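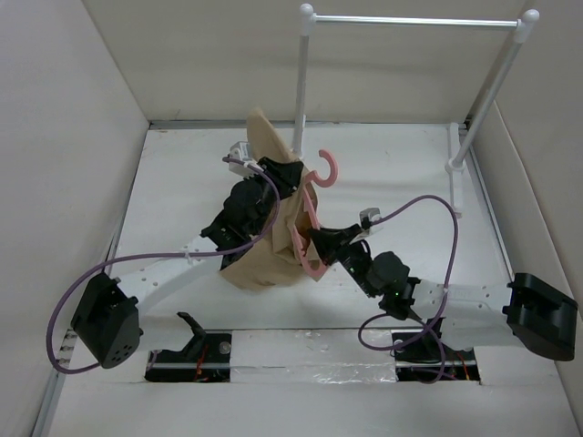 Echeverría
Staff writer, robot learning, Rondale
5 May 2020

Give me a coat hanger over a chess board any day. I've been saying this to my colleagues for months, and now that our small group at Rondale has a result worth arguing about, I'd like to say it properly.

The method is plain enough to explain over a cup of tea. A person steers both arms through a job, the joint positions and camera views are saved, and a network learns to produce the next short burst of movement from what it sees. We call our version Flandorus. It has no model of cloth in it, no map of where a sleeve begins, no list of steps. It gets demonstrations and it gets pixels, and that's the lot!

We trained it on 216 demonstrations of getting a garment onto a hanger and the hanger onto a rack. Then we gave it 18 garments it hadn't met, one try each. I know people in this field who would turn up their noses at 216, and others who'd say the only honest number is 3000 or more. My own view is that the small number is the exciting part. A lab with two modest arms and a few patient afternoons can gather that much, and a good many labs around the world are in just that position.

Why hangers? Cloth never sits the same way twice. A hanger is stiff and awkwardly shaped, and it has to go inside something floppy that keeps sliding off it. One arm has to hold still in a useful way while the other does the fiddly bit, and then they have to swap. I learned more about coordination from a week of watching this than from a whole shelf of papers on picking up blocks (I wrote one of those papers, so I'm allowed to say it).

What I love most is the recovery behaviour. When the fabric slipped, our operators didn't stop and start over. They backed off a little, took another grip and carried on, and we kept all of it in the training set. There was a fair argument in the group about whether to throw those runs out as messy. I'm very glad we didn't! The earlier policy, trained on tidy runs only, would freeze or keep pushing at thin air after a slip. The one trained on the messy runs goes back for the cloth.

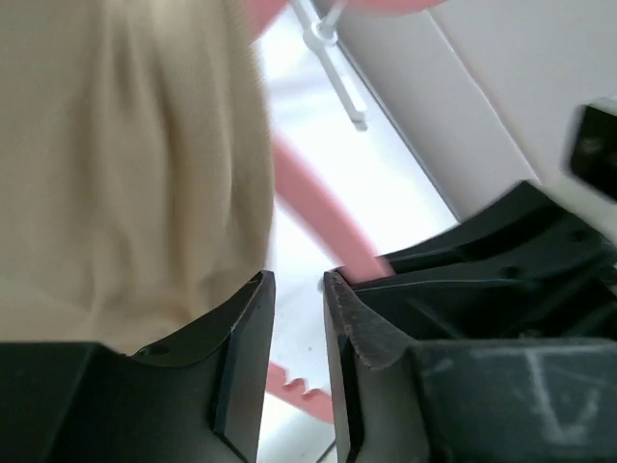 View from between the gripper fingers, with the garment at left and the pink plastic close by.

I'd also like to put in a good word for the close-up cameras. A fixed view tells you where the arms are, but at the moment of contact the fingers and the fabric cover up nearly everything that matters. A view from the gripper is cluttered and often a bit blurred, and I would still sooner give up the wide one. My colleagues at Brosidley disagree with me on this, and they have a decent case: without the wide view, a policy can lose track of the rack altogether.

There are limits, and I don't want to skate past them. We've used one enclosure, one style of hanger and very even light. I have no idea yet how Flandorus would go in somebody's dim hallway cupboard, and slippery fabrics are still hard for it. We also need a fairer way to score a garment that ends up on the hanger but crooked. At the moment we call that a success, and half the group thinks we shouldn't.

Still, if you run a lab and you're choosing your next task, please think about laundry. Pick something soft, keep your clumsy demonstrations, and share the failures along with the good runs. I'd be delighted to compare notes.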